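[bakilana-growers] Re: Thinning, how hard do you really go?
From: Beatrice Ndung'u
To: Bakilana Fruit Growers list
June, 9:40 pm

Shares 4 | Comments 4

Brian Wanyama wrote:
> I have one nectarine and two young apples, all on the south side of the
> garage. The nectarine set fruit like crazy this spring and I can't bring
> myself to pull any of it off. My neighbor says take half. The extension
> leaflet says one every hand's width, and that would leave me with hardly
> anything on the lower limbs. How hard do you people really go? And is it
> too late for the apples? They're marble size, some bigger.
>
> Brian, up at Gitasik

Brian, welcome, and oh, I'm so glad you asked this, it's my favorite job of the whole year and I will talk about it to anyone who stands still.

Go hard. Harder than your neighbor! A tree that has set fruit like crazy wants you to take a lot more than half. My first real crop at Skascombe I was timid and pulled off a bucketful and felt like a murderer, and in August I got a tree full of pits with a bit of skin on them. Two limbs split as well. The next spring Subira Nyamweya came over and did one side of the tree while I did the other, and I honestly thought she'd ruined it. Her side gave me the first nectarines I ever grew that ran down my arm when I bit them.
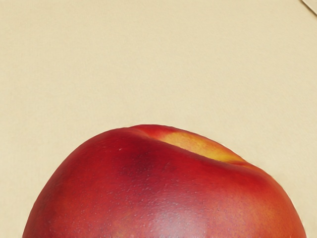 So, the hand's width rule. Take it as the least you should do. On the strong upper limbs I leave one fruit to every hand's width, fingers spread. On the thin lower wood I leave less than that, because those shoots bend and the fruit down there gets less sun anyway. If a little twig no thicker than a pencil has three on it, leave one. Always start with the doubles, the ones joined at the side, then anything scarred or lopsided, then anything sitting on top of a branch where it will push itself off as it swells. After that you're choosing between good ones, and that's when it hurts. Work from the trunk out and don't look at the ground.

On timing, nectarines want it done before the pit hardens. Cut one of the little ones you've pulled off across the middle with a kitchen knife. If the knife goes through without a fight you have time. If it stops dead, thin anyway, you'll still save the limbs, you just won't gain as much in size.

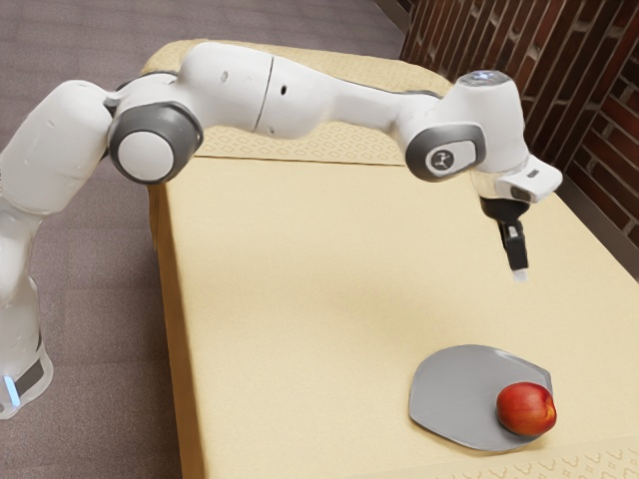 Apples are a different game and you are not too late at all. They come in clusters, and all you're doing is picking a winner in each one. Mostly it's the king fruit in the middle, the one with the fattest stem, unless it's got a bug hole in it. I learned to judge size properly at the packing shed at Standon, the summer I helped Musyoka Masanja grade. Everything went out on a long beige table like the one in that picture, and a plain surface like that makes all the difference, you see every russet patch and every undersized fruit straight off. Do that with your own thinnings! Tip them out and really look at what you took. You'll find half of them had something wrong with them already, and you'll feel so much better about it.

Use snips on apples if your fingers are clumsy like mine. If you twist and pull you can take the whole spur off, and that spur was next year's crop too. Snip through the stem and leave the stub, it drops by itself.

Young trees, now. You said two young apples. How young? If they went in last winter, I'd take off everything. I know. Everything. Let them make roots and wood. If they've been in the ground three years or more, let each one carry a handful so you find out what they taste like, and keep those in close to the trunk where the weight does no harm. 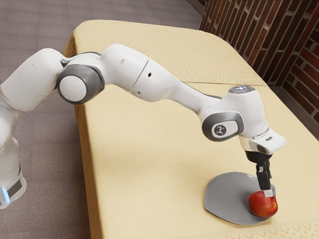 Page last changed: June, 10:15 pm

I should say something about water because people thin beautifully and then wander off. The fruit you've left will only size up if the tree can drink. My soil is sand over more sand, so I soak deep and then leave it alone for days. Yours up at Gitasik is heavier and you may need much less. Push a long screwdriver into the ground under the drip line and if it slides in easily, put the hose away. And mulch! Wood chips, old straw, whatever you've got, just pulled back from the trunk.

For the record, since Subira always asks, I wrote it all down one year. I took 600 little nectarines off the big tree and left nearly 500 on it, and it was still too many. I propped three limbs that year with clothes poles. The tree is bigger than yours will be, so please don't use those numbers for anything, I only mention them so you know how much can come off a tree without it even noticing.
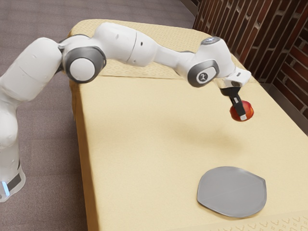 Small red apple, yellow tablecloth.

One more thing and then I'll go to bed. Pick up the thinnings from under the tree, especially the apples. Anything with a grub in it goes in a sealed bag in the sun. The clean ones can go in the compost. Somebody on this list used to pickle green nectarines like olives and I've lost the recipe, so if that was you, please, please post it again.

Do write back in August and tell us how they were. And weigh your biggest one!

Beatrice
Skascombe, bottom of the hill

Comments (4)

Subira Nyamweya
I did not ruin your tree and I would like it noted that I did my side faster. Brian, get a friend to thin for you and go thin theirs. It's much easier to be cruel to somebody else's fruit.

Brian Wanyama
Went out before breakfast and did the knife test, it went straight through. Did the lower limbs first and I already feel sick. The apples are in their second summer, so I guess they're all coming off??

Beatrice Ndung'u
Maybe leave one apple on each, for morale. Well done on the lower limbs!!

Musyoka Masanja
Pickled nectarines was my aunt. Salt, vinegar, a bay leaf, and they have to be picked before the pit sets. I'll ask her for the amounts.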